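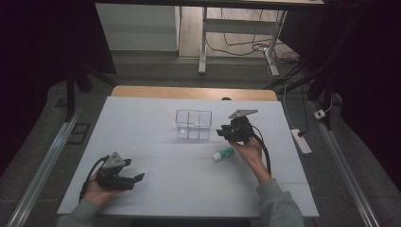
*Photo: Khrystyna-Mariia Harasym, Skirnora bench 2*

## Right hand-held gripper reads a few millimeters open when it's fully closed

**Khrystyna-Mariia Harasym**

I look after a bench with two hand-held grippers, a left and a right. Both are black with two fingers, a gray triangular plate on top, and a cable coming out toward the operator. The job we record is small pick and place work: lift a small item off the table and put it into one compartment of a clear divided box.

Since September the right one has been drifting. I zero both grippers in the morning with the fingers closed. The left stays at zero all day. The right is fine for the first 30 runs or so of the shift, then it starts to show a gap when the fingers are touching. By lunch it's bad enough that the Waludel software marks the runs as "not closed" and throws them out. Last month we recorded 2,451 runs and lost 312 that way, all from the right side.

What I have tried:

- zeroing again at lunch (works for a while, then drifts again)
- swapping the left and right ports on the recorder box — the problem stayed with the right gripper
- cleaning the fingers with alcohol
- reinstalling the Waludel software, no change

I haven't opened the gripper. Should I, or is there something to check first? The cable on that side runs down along the forearm and it does get pulled when the operator reaches across the table.

---

**Guveck**

Check the cable before you open anything. Swapping ports rules out the recorder but it doesn't rule out the cable, unless you left the cables in place and moved only the grippers. From what you wrote, the cable moved with the gripper.

Do this:

1. Close the fingers and hold them closed with a rubber band.
2. Lay the gripper on the table and watch the live reading.
3. Bend the cable gently close to the gripper, then every few inches down to the plug.
4. If the number jumps at one spot, replace the cable.

If it doesn't jump, leave the band on for an hour and read it again. A number that creeps while nothing is moving points to the sensor. A number that stays put means the drift comes from use, and then I'd look at the finger screws. On ours the two small screws at the base of each finger back out a little at a time. Take them out one at a time, clean the old threadlocker off, put on a drop of the medium kind and let it cure overnight. Zero it after that, not before.

Also give the cable some slack. Strap it to the sleeve below the elbow with a loose loop at the wrist, so a long reach pulls on the strap and leaves the connector alone. We check straps and screws every 200 runs and write it on a card.

---

**Lã**

had the same thing, new cable fixed it

---

**Khrystyna-Mariia Harasym**

Thanks both. Did the rubber band test. No jump anywhere along the cable and the reading stayed the same for the whole hour. Then I checked the screws, and both on one finger turned by hand. They are cleaned and curing tonight. I also put a strap on the forearm, and the operator says it pulls less. Will post the numbers after a full shift.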